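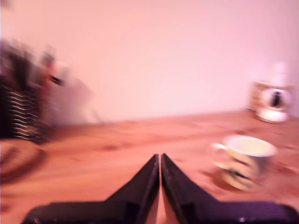
Does Hot Chocolate Really Taste Better in a Certain Mug?

Plenty of grown-ups will tell you that it does. My uncle says cocoa is sweeter from a thick mug. A website I read said a white mug makes it taste stronger. Another one said orange. They can't all be right, and maybe none of them are.

So before you believe it (or before you believe me), let's poke at the idea a bit.

What does "taste" mean, anyway?

Your tongue can pick up sweet, sour, salty, bitter and savory. That's a short list for something that has to handle pizza, pickles and birthday cake. A lot of what you call taste is smell. Hold your nose shut while you chew a jelly bean and see if you can name the flavor. Let go, and the flavor comes rushing in.

Your brain also uses what your eyes tell it, and what you expect. If somebody says, "This is the fancy kind," you may like it more before you've had a sip. That part has been tested by scientists many times, with many foods.

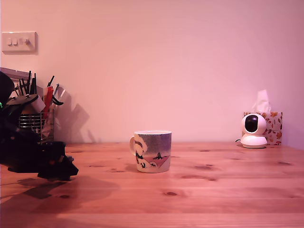 But does that mean a mug can change your cocoa? A mug doesn't put sugar in anything. If it changes something, it has to do it through heat, smell, the feel of the rim, or your own ideas. Heat is an easy one. A thick cold mug soaks up some warmth from the drink, and a warm drink sends more smell up your nose than a cool one does. The color claim is harder to swallow.

The test at Lusari School

A teacher named Dörte Grube tried it with the kids in her science club. She made one big pot of cocoa and poured it into two kinds of cup, white and orange. She had 49 tasters. Each one sipped from both cups and said which was sweeter.

The orange cup got 11 more votes than the white cup. Orange wins! Case closed!

Hmm. Is it?

Look at how it was done. Everybody drank from the white cup first and the orange cup second. Maybe the second sip of anything tastes sweeter. Maybe the cocoa at the bottom of the pot had more chocolate in it. And the kids could hear each other answer. If your best friend shouts "Orange!" it's pretty hard to say "White."

I'm not saying the test was silly. I'm saying it doesn't tell us what the poster in the hallway said it told us. 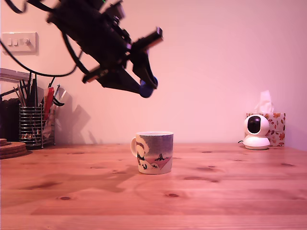

How to make a fairer test

1. Ask a grown-up to help with the hot pot. Let the cocoa cool until it's safe to drink.

2. Stir it well before every pour, and put the same amount in each cup.

3. Use cups that are the same shape and size. Only the color should be different.

4. Flip a coin for each taster. Heads, they start with cup A. Tails, they start with cup B.

5. Let people say "no difference." If you don't, they'll just pick one.

6. Have them write the answer down without talking.

Then there's a sneaky extra test. Do it all again with blindfolds. If the color was doing the work, the winner should stop winning.

What if you get a different answer from mine?

Good. Check how you did it, then do it again in June and see if you get the same thing twice.
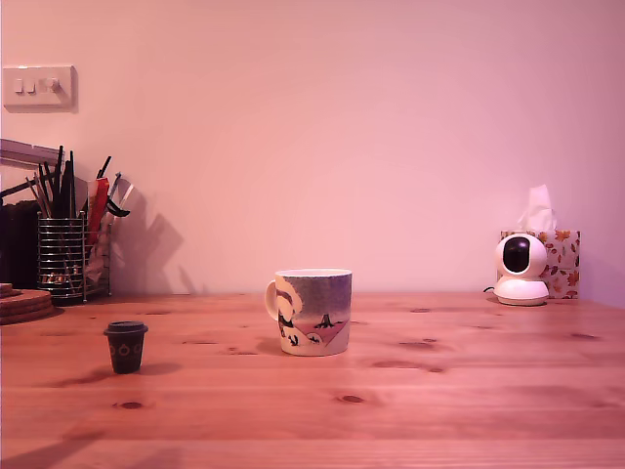 Knut Rathjen wrote in to say that I'm being too fussy, that his cocoa has tasted better from his old blue cup for years, and that he doesn't need a coin to tell him so. He may be right about his cocoa. I'd still like to see him try it with his eyes shut.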